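The Shared Breakfast Table: Layout and Packaging in a Student Kitchen

Project report submitted by Reshma Magagula
Module: Domestic Environments, second year

1. Introduction

This report considers how everyday breakfast items are placed on a shared table, and how far their packaging and position help a person to prepare a simple meal. The work was carried out in June in the teaching kitchen at Chauke House. Items were set out on a wooden table, with cereal, bread, fruit and a toaster within reach of one seated person.

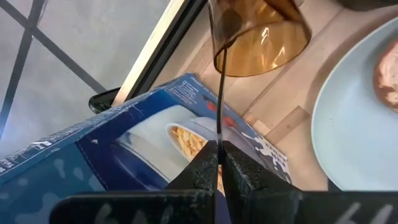
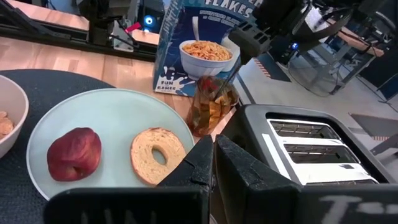 2. Method

Two layouts were tried. In the Aron layout, cereal and crockery were kept together and the toaster stood to one side. In the Pemeo layout, the toaster was placed in the middle and everything else was arranged behind it. A total of 29 students each prepared a breakfast of their choice and then completed a short questionnaire. Each person used one layout only.

3. Observations

3.1 Packaging
The cereal box was the item most often named first in the questionnaire. Its blue colour and the printed bowl of flakes with splashing milk were easy to recognise, even when the box had been laid down. The small print was a different matter – several students reported that they could not read the product information without picking the box up.

3.2 Crockery and glass
The round plate on its dark woven placemat was easily found against the light wood. Amber glass received mixed comments. Students liked the colour, but some preferred clear glass for anything holding food, as the contents could be checked without lifting a lid.

3.3 The toaster
A four-slot toaster takes up a good deal of table space. Students using the Pemeo layout found that they had to reach over it for the bread and fruit.

4. Findings

The Aron layout was preferred. It left a clear area in front of the plate and kept sleeves away from the toaster. It is recommended that tall boxes stand at the back of the table and that the toaster be kept at the right-hand end. Left-handed users were not considered separately, and a further trial would be needed before the same advice could be given to them.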